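Waffle Weave for Beginners: My Term Project
Azadeh Mazandarani
Textile Studies, Grenholm

I picked waffle weave because I own four dish towels made that way and I had never once wondered how they got their little squares. My grandmother bought them years ago and they still dry a plate better than anything else in the kitchen! So that was my question for the term: what makes the texture, and could I weave something close to it myself?

First, the reading part (shorter than I expected, the library in Skusby had two good books and I lived in them for all of May). The squares come from floats, meaning threads that skip over several others before they go back down. Long floats make the ridges and plain weave makes the low spots in the middle. On the loom it looks pretty flat, and then you take off the tension and wash it and the whole thing pulls in.

My first sample was a mess. I set it up with cotton that was way too slick and I lost track of my treadling every time somebody talked to me. The second one went better, mostly because I taped the order to the loom and wore headphones. I used 30 picks per section and wrote down every section in a notebook, mistakes included.
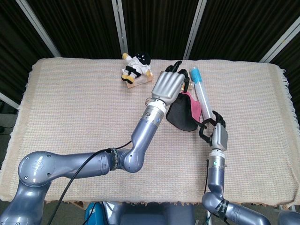 Fig. 1. Cream and pale pink cloth with a fine waffle-like grid and frayed edges.

Edges turned into their own topic. I wanted a fringe, so I tried leaving the ends loose, knotting them, and hemstitching while the piece was still on the loom. Loose ends look great for a day and then they start creeping. Knots hold but feel lumpy under a plate. Hemstitching took me a whole evening and I'd do it again in a heartbeat.

Shrinkage was the other surprise. My sample got a lot narrower after a warm wash, so next time I'm planning a wider warp and washing a test square first. I also want to try wool, if I can find some that isn't too scratchy.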